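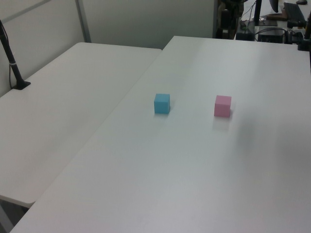 **Progress report to the Flellport small grants program**
Project: Mada play and learning room, Janby
Report date: Sun 5 September

This report covers the time from April until now. In April we received the first part of the grant, $3000, and with it we started to change the old meeting room in Janby into a room where families with small children can come to play and learn together. The second part, $2000, is not yet spent, and I explain our plan for it below.

## What is done

The room is painted and the lights are working in all parts. The painter finished two weeks later than he promised, but the colour is good and the parents like it. We chose a pale colour for the walls so that the play materials are easy to see for the children.

We have now white tables in the room. In the application we wrote that we will buy timber ones, but the white tables were cheaper and they are easy to wipe after painting and after morning tea. I informed your office about this change by email and it was accepted. The tables are large, and when we put them near each other a group of children can work on the same thing with their parents beside them.

For the play materials we decided to start very small. A light blue cube and a pink cube are what we use for the first activity with the youngest group. The parent names a colour and the child points, or the child moves the cube near to the parent and away again. It looks like very little, but for families who are learning English at home it gives many words: blue, pink, near, far, left, right, yours, mine. Some parents do the same activity first in their own language and after that in English, and we encourage this.

## Sessions

The Sani playgroup is using the room on two mornings each week. The sessions for parents learning English are once a week in the afternoon. We wanted to have a second afternoon also, but we could not find a worker with the right certificate for this time. We have put the advertisement again, this time also in the Janby library and at the medical centre.

Attendance was low in the first month and is better now. What helped most was changing the starting time to after the school drop-off. Before this change many mothers arrived late and felt ashamed to come in, so they went home. We should have asked them before we made the timetable.

In one session a mother told us that her son now asks for "the pink one" at the fruit shop, and he means the apples. I write it here because your form asks for comments from participants and we do not have yet many in writing.

## Money

From the first part of the grant we paid the painting, the lights and the tables. There is $600 left from it, and we ask for your permission to move this amount to the line for play materials. The quotation for a full set of cubes and other shapes was higher than in our budget - the price was one year old when we wrote the application.

The receipts are in the folder which we sent by post. One receipt, for the delivery of the tables, is a copy, and the shop will send us the original.

## Problems

The floor is cold in the morning and the parents with babies do not want to put them down. We are looking for a mat which is thick enough but can be rolled and stored. The cupboard also came with a broken hinge and we are waiting for the replacement.

The noise is more than we expected. When two groups are in the building at the same time, it is difficult to hear the songs. For now we do the singing at the start, before the other group comes.

## Next period

- Buy the rest of the cubes and shapes, if the change in the budget is approved
- Buy the floor mat and repair the cupboard
- Find a worker for the second afternoon
- Prepare a small activity sheet in up to 5 languages, so that parents can continue at home
- Collect written comments from the families

We would be glad if someone from Flellport can visit us during a Sani morning. Please let us know one week before, so that we can tell the families.

With kind regards,
Coordinator, Mada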